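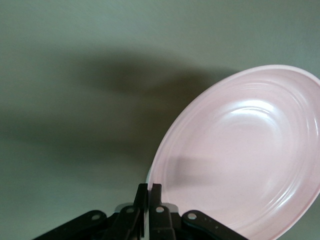

Fine rings on inside wall of glazed plates, wear or manufacture?

Posted by gallby_kitchen

I have a set of pale pink glossy plates, bought secondhand in January. The inner wall of each one has fine concentric ridges between the rim and the flat center. The center itself is smooth. The ridges show most when a lamp is reflected in the glaze, and I can just feel them with a fingernail. Are they scratches from a previous owner's scouring pad, or were the plates made that way? Second part: they are stored on edge in a Stullader rack, and I would like to know whether that is bad for the rim. The maker's mark on the back is too faint to read.

Berkay Gökçe

Made that way, in all likelihood. Scouring marks cross each other and change direction. They also dull the gloss, so a reflected lamp goes hazy at the edges. Ridges that follow the rim evenly all the way around come from forming: the plate is turned against a profile tool or a fettling blade, and the glaze follows whatever the tool leaves. On some patterns it is deliberate.

To check, hold the plate at a low angle to one lamp and rotate it slowly through 90 degrees. Formed ridges give the same broken highlight the whole way. Scratches flare at one angle and disappear at another. Then run a soft pencil lightly over the wall and wipe with a damp cloth. Graphite stays in a scratch that has cut through the glaze and wipes off an intact one.

Storage on edge is fine if the slots are coated and the plates do not touch. A narrow rounded lip chips less easily than a sharp one, but the load is on a small contact area, so set them down, don't drop them in. Check the coating on the rack wires. Bare wire leaves gray metal marks on glaze. Oxalic acid cleaner removes those.

dunmore17

Just put them in the dishwasher at 40 and stop worrying. I have had pink plates for years and they all have lines.

Paul

Agree with the first reply on the ridges. One addition: food residue settles in them, mostly egg and starch. Soak for 3 minutes and use a nylon brush, moving with the rings. I use Grovidon paste for tea stains, but test it on the back first, as it took the shine off one of my bowls.

Comments (3)

gallby_kitchen: Pencil wiped off clean on every plate. Thanks.

terracotta_m: Does the pencil test work on matte glaze?

Berkay Gökçe: No. Matte holds graphite whether it is scratched or not.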